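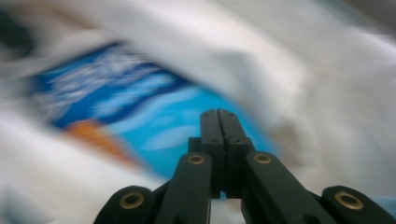

7 December 2020

Shrinkage tests, cotton batch from Kosora. Notes so I don't lose them again.

Cut the second half of the bolt this morning. Squares 50 x 50 cm, marked at 35 cm with the laundry pen, three marks each way. Marker bled on the looser weave. Used thread loops on those instead, slower but the readings are better. Should have done thread from the start.

Wash at 60, ordinary powder, no softener. Tumble low until dry, then flat on the bench overnight before measuring. Do NOT measure straight out of the dryer, I did that with the Retero samples in February and had to throw the whole lot of numbers away.

Results so far, warp direction only:
Plain weave, unwashed from mill: lost 2 cm over the 35. More than the sheet says.
Same cloth, pre-washed by Zamani: hardly moved. Can't tell it from measuring error.
Twill: not done, still on the bench.

Weft looks fine on everything but I only trust the plain weave readings. The ruler on the end bench is worn at the zero. Start from the 10 mark and subtract.

Talked to Sabina Michalík on the phone re the order. She needs 2,000 napkins hemmed for Prikilton and wants to know if we cut oversize or pre-wash the whole roll. Told her I'd have an answer once the twill is in. My feeling is pre-wash. Cutting oversize only works if every roll shrinks the same and I don't beleive they do. Costs us dryer time though, and the big dryer is eating a belt again.

If we do cut oversize: finished size 45, double hem 1 cm each side, so 49 before shrinkage, call it 52 to be safe. That leaves a nasty strip down the selvage, too narrow for anything but bias tape. Check the roll width before promising, the label and the invoice don't agree.

Hem trials. Folded and pressed, then stitched at 2.5 length. Corners are lumpy. Mitered ones lie flatter but take forever, tried trimming the point closer and it frayed through after one wash. Leave 5 mm. Needle 80 fine on the plain, skipped stitches on the twill, went up to 90 and it stopped. Thread tension down half a turn from where it was left.

Pressing: steam puckers the edge if the thread is poly. Cotton thread ok. We have 169 cones of poly and one opened box of cotton, naturally.

Yellowing on two of the older squares. Rinse? Iron? Put one through an extra rinse with a splash of vinegar, the other left as is. Compare tomorrow in daylight, the tube over the sink makes everything look green.

To do
- twill squares, wash and measure
- second wash on all plain weave, same marks
- ask Kosora if both rolls are the same lot
- order cotton thread, white, and a dryer belt
- ring Sabina back with a yes or no on pre-wash
- new ruler!!

Iron left to cool on the end bench, water emptied. Sample bag with the offcuts is in the bottom drawer, plian weave on the left.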